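Franchise tag (Bikuvlow League)

In the Bikuvlow League, an indoor American football competition, the franchise tag is a one-year contract that a club may place on a single player whose existing deal is about to end. The player stays with the club for the following season at a salary set by the league, and the two sides may go on negotiating a longer contract in the meantime. Each club has one tag a year and is free to leave it unused.
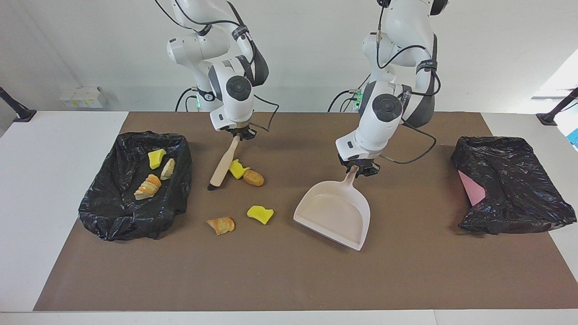
Fiachra Dunne
Contributing editor, contracts and league rules

Background

The tag was brought in after several clubs lost their starting quarterbacks in the same off-season. Under the earlier rules a player whose contract had run out could sign anywhere, and the smaller clubs complained that they were training passers for the larger ones. The players' side accepted the tag in return for a higher minimum salary and a limit on how often it could be used on the same person.

Types of tag

There are two forms. The exclusive tag stops the player from talking to any other club. The open tag lets him seek an offer elsewhere, but his present club has 5 days to match it. If it chooses not to, it receives a second-round draft pick from the club that signs him.

Salary under an exclusive tag is the average of the highest-paid players at the position in the current season. Under an open tag it is the average over the past three seasons, usually a lower figure. In both cases the player receives at least his previous salary plus a fixed increase. The full amount is guaranteed once he signs.

Timetable

The tagging window opens after the championship game and lasts 28 days. A tagged player and his club then have until the middle of July to agree a multi-year contract. After that date only the one-year deal can be signed, and talks on anything longer must wait until the season is over. A player who has not signed may stay away from training camp without being fined, as he is not under contract.

A club may withdraw the tag at any point before it is signed. The player becomes a free agent at once and the club cannot tag him again that year.

Notable cases

Quarterback Donal Hayes was tagged by Ulari in two seasons running. He signed late on the first occasion, missed most of camp and still threw for 3,421 yards. The second tag was withdrawn when the clubs' salary limit was announced and Ulari found itself over it.

Dexter Dalisay, a defensive end with Lurex, was the first player to draw a matching offer under the open tag. Lurex kept him on the terms another club had written, including a bonus for playing 100 per cent of the defensive snaps in a game - a clause the league later banned.

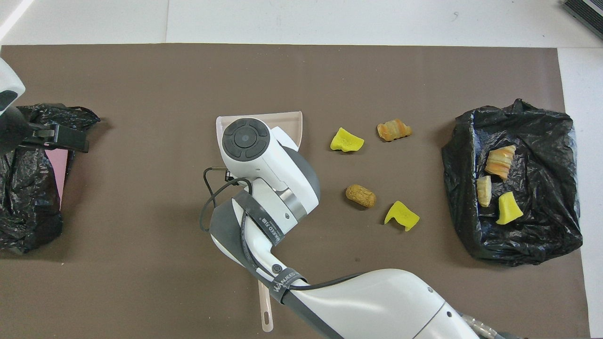 Robot arm over a brown work mat.

Criticism

Players' agents have argued that the tag holds down wages for running backs and kickers, whose careers tend to be short. Blandine Poulain, who represented Hayes, called for the second tag to be dropped altogether. Clubs have generally defended the system, though a proposal to give each of them an extra tag was voted down.

See also

Salary limit
Restricted free agency
Bikuvlow League draft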